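News > Press releases > Product

Plakley issues revised letter block and tray set

LENDDALE, 31/03/2019 - Plakley has released the second edition of its letter block and tray set for preschools, libraries and home use. The set replaces the first edition, which remains available until stock is exhausted.

Blocks in the new edition carry one lowercase letter each. Letter shapes were redrawn by the design office Plandent to match the print forms used in early reading lessons. Edges have been rounded further, and the surface finish now tolerates daily wiping with a damp cloth.

The tray has been lengthened to accept words of up to 5 letters. Its raised border keeps blocks in line when the tray is carried between tables. Trial sets were used in 20 classrooms in the Lenddale area, and comments on tray length and letter size were included in the final drawings. 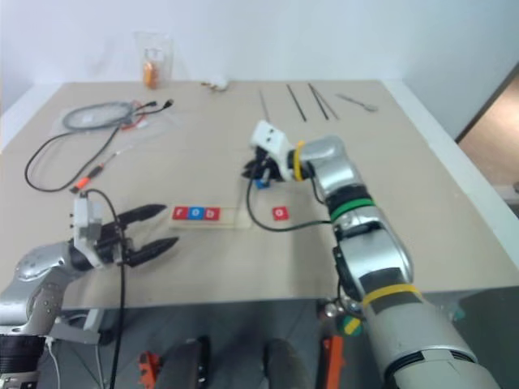

Word building starts with a short base word, to which further letters are added one at a time. Letters not yet placed are kept on the table beside the tray. With "rob" set out in red and blue blocks and a red "a" waiting to the right, the reader can sound out the base word before looking at the next letter. The color of a block does not indicate vowel or consonant.

The first production run is 2,000 sets. Orders are accepted under catalog number 886 from September. Distribution is handled by Diệp, which also supplies replacement blocks and trays separately.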